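How to prepare your evidence folder for a quality mark review

These steps are for small support services that apply for the first time. At Stirkthorpe we needed almost 60 days for the whole work, so please start early.

Step 1. Read the standards together with your team. Write the name of one responsible person next to each standard.
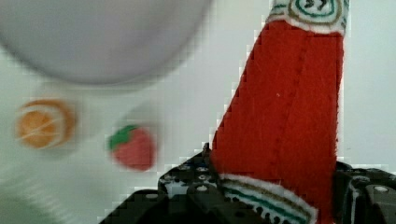

Red felt toy with stitched bands

Step 2. Collect your documents. You need the safeguarding policy, the training records and the feedback from clients. Remove all names and addresses from the feedback before you save it.

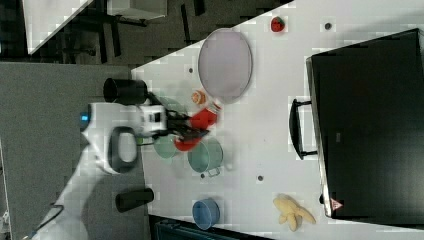 Keep the training records in a separate folder, sorted by staff member. If a certificate is missing, ask the trainer for a copy and write down the date when you asked.

Step 3. Give every file a number and put this number in the index. Our index had 34 lines, and Liam Haslam from the Garside office checked each one against the paper copy.
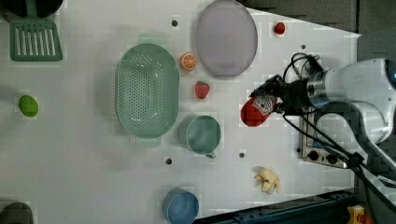
Step 4. Ask a colleague from another team to read the folder. She should find any document in 2 minutes. If she cannot, change the index and try again on Monday.

Questions about the index can be sent to Ingvar Steinarsdóttir at Garside.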